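**NOTA DE PRENSA, para difusión inmediata**

# Trudico presenta Derkeo, su nueva línea de mesas y superficies para cocina y comedor

*La colección llega a tiendas en marzo. 37 referencias, 4 acabados, montaje sin herramientas en los modelos pequeños.*

Trudico, fabricante de mobiliario de cocina, anuncia el lanzamiento de Derkeo. Mesas, encimeras auxiliares, tableros sueltos. Todo pensado para pisos donde la mesa del comedor es también la de preparar la cena, la de los deberes y la de dejar las bolsas de la compra.

La línea se ha desarrollado durante 6 meses con el estudio Stanciu, responsable del dibujo de los cantos y de los acabados. La distribución corre a cargo de Warnex, con más de 400 puntos de venta entre tiendas propias y asociadas.

**Qué incluye Derkeo**

- Mesas de comedor fijas y extensibles, en blanco mate y en tonos grises.
- Auxiliares estrechas para pared, con ruedas opcionales.
- Tableros sueltos para renovar una mesa vieja sin cambiar las patas.
- Fruteros y bandejas a juego (disponibles mas adelante, fecha por confirmar).

El blanco mate es el acabado de entrada. Poco brillo, tono ligeramente roto, fácil de combinar con pared gris. El estudio pidió desde el principio que la fruta, el pan o la vajilla pusieran el color y el tablero se quedara callado. Los grises van por otro camino: dibujo irregular, nubes claras y medias, aire de piedra. Gustan mucho en cocinas abiertas al salón, según los primeros pedidos. 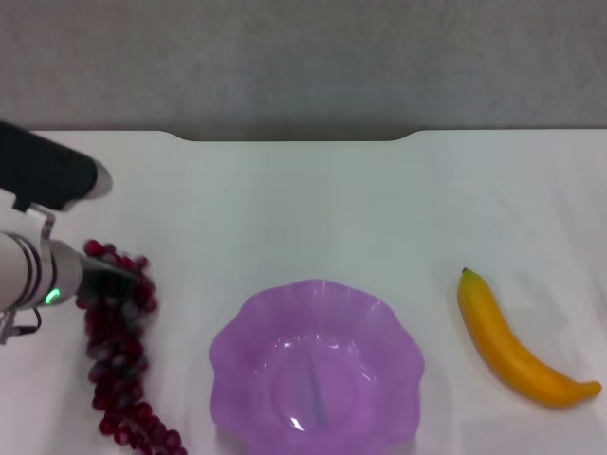
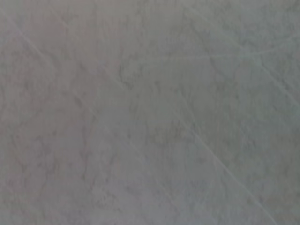 *Arriba, tablero blanco con racimo de uvas rojas. Abajo, superficie gris jaspeada, de cerca.*

**Precios y disponibilidad**

Los precios definitivos se comunicarán a las tiendas con la tarifa de primavera. Reservas abiertas ya en los puntos Warnex. Entrega a domicilio en península; para islas, consultar plazo. Los tableros a medida tardan más, la tienda informa en cada caso.

Muestras de acabado: gratuitas, tamaño cuartilla, una por color y cliente. Se piden en tienda. No se envían muestras de los modelos con ruedas, obviamente.

**Cuidado y limpieza**

Paño húmedo, jabón neutro, secar. Nada de estropajo metálico. Salvamanteles para ollas y sartenes recién sacadas del fuego. Cada mesa lleva una hojita con estas indicaciones y el número de atención al cliente; la versión en PDF se podrá descargar tambien desde la ficha de producto.

**Presentación para prensa y tiendas**

En febrero, en el espacio de exposición de Trudico, a partir de las 10:30. Café primero, recorrido después. Se podrán ver los 4 acabados montados y tocar los cantos, que es lo que más preguntan los comerciales. Aforo limitado, se ruega confirmar asistencia por correo. Aparcamiento en la parte trasera de la nave.

**Sobre Trudico**

Trudico diseña y fabrica mesas, tableros y muebles auxiliares para cocina. Producción propia, taller de acabados en la misma planta. Derkeo es su primera colección con un estudio externo.

**Contacto**

Departamento de comunicación de Trudico. Imágenes en alta y fichas técnicas, bajo petición. Rogamos citar Trudico / Stanciu en la publicación.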